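Teleoperated shoe pickup: good demos, but the policy closes the gripper too early. Is it my way of showing?

Asked by Brijesh Nigam
Edited 13 October 2023
Tags: teleoperation, imitation learning, wrist camera, gripper, demonstrations

Good day to all. I read this forum since May but it is my first question, so please tell me if I should add something.

We are teaching an arm to pick a black leather shoe from a beige table and set it down at another place on the same table. I drive the arm by remote control. I sit beside it with a leader handle from Dallska and look only at the wrist camera picture while I record. I was told this is the right habit, because the policy will have only the picture and the joint positions, so I should not use information it does not have. The recording software is Konia, with default settings apart from the frame rate.
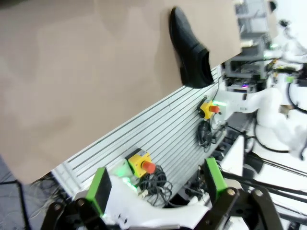
I have recorded 299 demonstrations up to now. Of these I threw away 33, mostly where I dropped the shoe or where I had to stop and start again in the middle. The rest look good to me when I play them back. The shoe is grasped at the heel side, one finger inside the opening and the other outside, and then lifted straight up and carried.

The trained policy does the approach very nicely. It goes to the shoe from different starting positions and it turns the wrist in a sensible way. Then it closes the gripper too early, with the fingers still in front of the heel. It closes on air, goes up, and makes the whole carrying movement with nothing in the hand. In the last test it did this in most of the trials. When it does reach the heel, the remaining part is fine.

Things I have tried already:

Training for longer. The loss goes down and the behavior is the same.

Making the pictures brighter and darker in training. A little better, but I am not sure it is more than luck.

Recording more demonstrations with the heel close to the table edge, as I thought the policy had seen too few of these. No change.

Checking the time stamps of camera and joints. They agree within one frame as far as I can see.

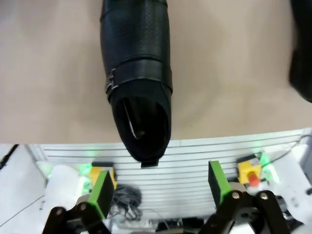 My own suspicion is about how I show the task. When I come close to the heel, I slow down a lot, and often I stop completely to judge the distance. From the wrist view the depth is difficult for me. After the pause I move forward the last small part and close. I believed that slow and careful is good for the learning, but now I wonder if the pause is teaching something wrong.

So I have three questions.

1. Can pauses by the operator cause the early closing?
2. If yes, can I cut them out from the recordings which I have, or must I record again?
3. Is it a mistake to grasp by the heel, and should I grasp across the middle of the shoe instead?

The gripper command is recorded as a number between open and closed, not as two states. The policy gives a chunk of future actions each time. I can write the exact values if it helps.

3 answers

Answer 1, accepted

by Beathag Forsyth

Yes to your first question. I would bet on the pause being most of it.

Look at it from the side of the policy. You stop in front of the heel and for a while every frame is nearly the same. In the recording, most of those frames have the label "stay here", a few have "go forward", and then very soon after comes "close". Because your policy predicts a chunk, the closing is already inside the chunk for many of the frames where you were standing still. The pictures can't tell it how long you had been waiting. So it has to guess at what point of the waiting it is, and some of the time it guesses the end of it. The fingers close and they are still short of the shoe.

You can check this without training anything. Take ten recordings, plot the gripper command and the speed of the hand on the same time axis, and mark where the speed falls to nearly zero. If the flat part ends only shortly before the gripper begins to move, and the length of it is very different from one recording to the next, that's your problem.

There is one more thing to look at in the same plot. With a handle like yours, people often begin to squeeze a little before the hand has finished moving. You don't notice it, the fingers only come in slightly. But your gripper is recorded as a continuous number, so the policy learns "near the heel, begin closing". See if your curve starts to rise while the hand is still going forward. Mine did, in nearly every recording, and I would have sworn that I never did that.

On cutting: yes, you can. I remove frames where both the hand and the gripper move less than a small threshold, but I keep two or three frames of each pause so that the motion doesn't jump. Compute the actions again after you cut, if they are stored as differences. If they are absolute positions you can leave them as they are. Do not cut the frames while the gripper is closing, even if the hand stands still. It needs those.

What you can't repair by cutting is the squeezing early. For that I would record new ones. You don't need another 299. I recorded 68 with a strict rule and they did more for me than everything before them. The rule was:

Approach at one steady speed, slow if you like, but without stopping.
Bring the fingers past the point where you think it is enough. Then close, in one motion, fully.
Wait until the fingers have stopped before you lift.
If you lose the distance and must stop, discard that one immediately and start over.

It takes some practice. Do a few without recording first. My early ones were ugly.

Also record some corrections on purpose. Start with the fingers already in front of the heel and a little to one side, open, and show only the last part. Then start with the fingers closed on nothing, in front of the heel, and show opening and going forward. Your policy carries air across the table because it has never seen what to do after a missed grasp. You threw the misses away, which is reasonable, but it means the data has no way back from one. In those 33 you may have a few where you missed, opened again and then grasped properly. If so, I would take them back and cut off the bad beginning.

For question 3, the heel is fine. You have a finger going into the opening, so the required depth is larger than for a pinch from the outside, and that makes the early closing show more. Across the middle needs a wider opening of the fingers and it may press on the strap. Stay with the heel until the timing is fixed, otherwise you change two things at once.

Comments on this answer

Brijesh Nigam: Thank you very much for the long answer. I made the plot. The pause is in all ten, and the length is very different, as you wrote. The squeezing early I find in six of the ten. I am a little ashamed, but good to know.

Beathag Forsyth: Don't be. Everybody's curves look like that the first time.

Brijesh Nigam: One question. When I lose the distance, it is because of the wrist view. Is it allowed to look at the real shoe and not at the screen?

Beathag Forsyth: I look directly for the last part and I have had no trouble from it. The rule about the camera picture is a good one for deciding where to go, for example if the shoe is outside the view. For depth at the end I think it costs you more than it gives. You can see afterward in playback if the finger and the edge of the opening are both visible just before closing. If they are, the policy has what it needs.

Brijesh Nigam: I have cut the pauses now and trained again on the old data only. It gets the heel much more often. Sometimes it still closes early, with the shoe turned more to the side. I will record the new set with your rule and write again.

Answer 2

by trasarham_lab

We had the same with Ruppert handles and it was the chunk length. Make it shorter. We went down to 4 for the last part and long for the rest, with a switch on the distance. It is some work to program. Also dark shoe with dark inside is hard for any camera, maybe put more light from the side.

Comments on this answer

Beathag Forsyth: Executing fewer steps of each chunk before asking again does help, and that is only a setting. I would be careful with 4 if the pauses are still in the data. With very short chunks and long pauses, the policy may just stop in front of the shoe and never go on.

trasarham_lab: true, ours did that also for a while

Brijesh Nigam: Thank you. About light, the inside of the shoe is indeed very dark in my pictures, and the white parts of the arm are washed out at the same time. I will try a fixed exposure before I buy a lamp.

Answer 3

by user_oddleif

You could guide the arm by hand instead of remote. Push it where you want with the motors soft, you feel the contact with the shoe and the distance problem is gone. But your own hands will come into the camera so you have to replay the motion afterward to record clean pictures, and the shoe must be put back exactly in the same place for the replay. For one shoe it's ok, for many positions it gets boring.

Comments on this answer

Brijesh Nigam: I considered it, but putting back the shoe exactly is difficult for us, it does not lie the same way twice. I keep it in mind for a more rigid object.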